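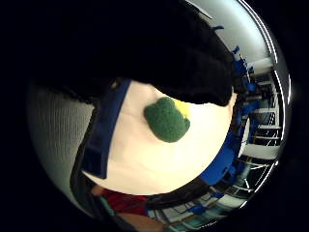 Hello, and thanks for stopping by! I'm Nest Phillips and I run Plalar, a small play food library in Galtthorpe. We lend boxes of pretend veg and kitchen bits to nurseries, childminders and anyone else with a corner for a play kitchen. I started with 13 boxes in my spare room and we now have 800 pieces on the shelves - my family would say that's plenty, but I do keep finding more.

Sorting is the bit I like best. When a box comes home it gets tipped out and checked, and then everything goes back into its bin ready for the next family. A big round table is my favourite for this (you can get all the way round it, and there's no corner to catch your hip on!).
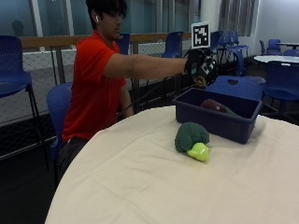

Broccoli is always popular and so are the purple things, so if you'd like either in your box please say when you book. You can keep a box for three weeks, and a quick wipe with a damp sponge before you bring it back is very much appreciated.

Our newest set is called Plarkura and went out for the first time in June. It's got a soup pan and three ladles, and the children at Wynne nursery had it first. Collections are from the side door, and do ring the bell twice as I'm often at the back with the radio on.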